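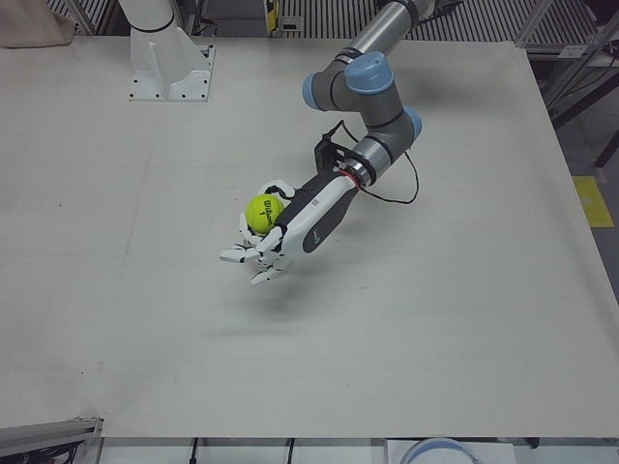 Wilson ball, big white top. The matte finish shows up pretty well in this light.

I've had the Bernuso tabletop for five months now, and enough people have asked me about it that I'm finally writing the thing up. I bought the large white one from Dronberg for $251, plus delivery, and I went back and forth for ages because that's a lot of money for a flat surface with no legs! (Legs are sold separately. I reused my old ones.)

First thing, it's big. I thought I had measured properly and I still ended up moving a shelf. Ona Toom helped me carry it in, and we had to take a door off its hinges to make the last corner, so please look at your hallway before you order. Once it was on the legs, though, I was sold. There's room to spread out a whole project and still put a coffee down, and the front edge is nice and straight, so clamps sit flush against it.

The finish is what I like most. My last table was a shiny Abera and every lamp in the room bounced right back at me. The Bernuso is flat matte and so much easier on the eyes – I work late a lot and I don't get that squinty headache anymore. Bright things look great on it too. That yellow-green ball practically glows, and if you drop a tiny black screw you'll spot it right away.

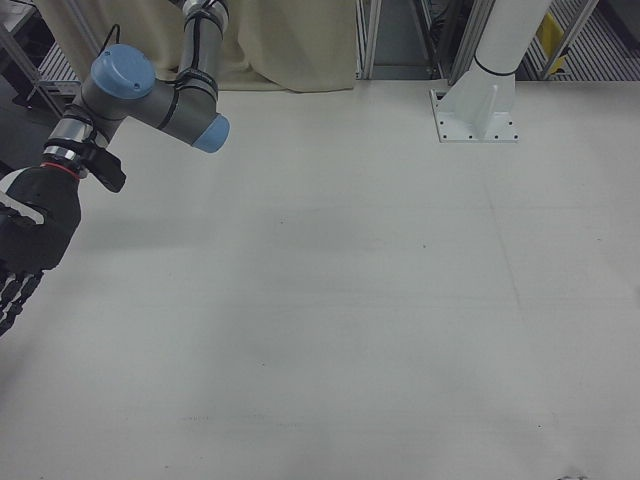
Looks and Upkeep: 4 out of 5

Okay, the white. It's more of an off-white depending on the light, and it shows everything. You get faint smudges, little dark specks, a small mark down near the corner that I keep meaning to go after. A damp cloth and dish soap gets most of it. Fenna Michiels swears by a melamine sponge on hers, but I'm nervous about rubbing a shiny patch into the matte, so I've stuck with the cloth.

There's also a faint diagonal seam on the right side. I notice it, and visitors never have. If you're fussy about a perfect surface, it might bug you.

Bolting things down has been fine. The white pillar at the back sits on a square plate bolted right to the top, with a triangular brace on the column, and I haven't felt any wobble from it. Drill slowly and put tape down first.

I also looked at the Jeteveo, which was cheaper, but it only came in a size too small for me. If they ever make a bigger one I'd be curious. For now I'm keeping the Bernuso, and I'd order the same color again, smudges and all.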